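Subject: Re: [zerbridge-dogs] older dog, new puppy, and the stairs

Hi all,

Catching up on the list after a few weeks of not reading anything, so sorry if this has been covered already. Somebody wrote back in May:

> We have an eight-year-old beagle mix and just brought home a
> twelve-week-old spaniel. The old guy was fine with her for
> two days and now growls whenever she comes near his bed.
> Should we be worried? Do we correct him for it? My
> brother-in-law says he has to learn who's boss.

Please don't correct him for it! A growl is how he says "back off" without using his teeth, and I'd much rather have a dog who tells me. We went through the same thing at our place in Arnthorpe when Denness was a puppy. Our old girl Biscuit put up with him for most of a week and then one evening she'd plain had enough (he was hanging off her ear at the time, so fair is fair).

What worked for us was a baby gate across the bottom of the stairs and moving Biscuit's bed up to the landing. She could see everything going on and he couldn't get at her. We fed them in separate rooms too, and still do – Biscuit is slow and Denness is a vacuum cleaner.
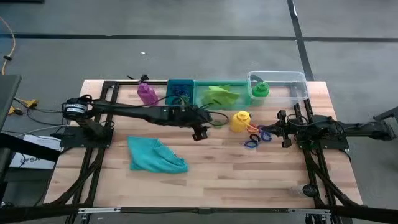

Vídalín wrote back at the time that gates only put the problem off, and that the two dogs need to be walked side by side every day from the start, on leash, one person to each dog. I agree with the walking part. Ours got on better outdoors than in from the beginning, and they'd come home and flop down in the same room without any fuss. But I wouldn't skip the gate. An older dog with sore hips can't get away from a puppy fast enough, and it wears them out.

Which reminds me, get his hips and teeth looked at if you haven't lately. Biscuit's grumpiness got a whole lot better once she had a bad molar out. The bill came to $581, and I about fell over, but she was eating kibble again inside of 3 days and even started a game of tug with him.

Also, nap times for the puppy! Ours turned into a little shark at 7 every evening, and he didn't need more exercise, he needed his crate and a dark room. I wish I'd figured that out sooner.

How are they doing now? And does anyone have a spare tall gate they'd lend me? Denness has learned to clear the short one, and my sister is bringing her pup to stay. I can pick up anywhere on the Zerbridge side.

Biscuit and Denness's mom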